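November, back room, Jordale building
Notebook 2, sachets and granules

Started 8:40. Room is cold again and the heater takes until mid-morning to do anything, so treat the early readings with suspicion.

The question for this week is whether pouch granules can be got into a bowl of liquid without leaving a good part of them in the pouch or on the table. Bernerau's handout says the loss is "negligible if the pouch is opened correctly." It doesn't say what correctly means. It also doesn't say what they weighed the empties on, and I would like to know, given that our own kitchen scale drifts by more than the amount they claim to be measuring.

Checked the scale against the brass weight before starting. It read 221, then 221, then 219 after I leaned on the table. Moved the scale to the window sill, where it behaves better. Anyone using it on the table should throw out their numbers. I have thrown out mine from yesterday, all 11 of them, which hurt.

Opening method, as far as I can work it out: hold the pouch upright, tap it so the contents drop, tear straight across just under the top seal. The tapping matters less than people here believe. I did some with and some without and can't see a difference I would put my name to. The tear matters more. A crooked tear leaves a flap, and the flap holds granules. Dinu method (cut the corner off with scissors) is slower to pour and I don't see what it is supposed to gain.

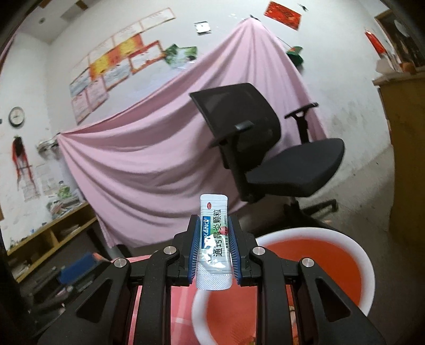
Static is the other thing. With the air this dry, fine dust hangs on the inside of the pouch whatever you do with it, and shaking harder only moves it to your sleeve. Rovudier's sheet recommends wiping the outside with a damp cloth first. Tried it. Now I have damp fingers and granules stuck to them. Possibly it helps in a room with less of a draft, but I would want to see that done side by side before it goes into our instructions.

Bowl position: close to the hand, a little to one side, never straight across the table. The wide bowls are fine. The narrow cups are a waste of time and I'm not going to test them again, whatever the plan says.

Still don't believe the 16 second figure for full mixing. Stirred to 16 by the wall clock and there was grit on the spoon every time. Nearly a minute is closer, and that is with real stirring. My guess is that someone was looking at the color of the liquid and calling it done, and with a strongly colored liquid you can't tell anything from the top.

To do:
- reweigh empties on the sill, door shut
- one run with plain water, so the grit can be seen
- ask Bernerau what scale they used (asked once, no reply)
- tape down the table leg

Stopped 11:30. Nothing here worth passing on yet except the part about the tear, and I'd like to repeat that one too.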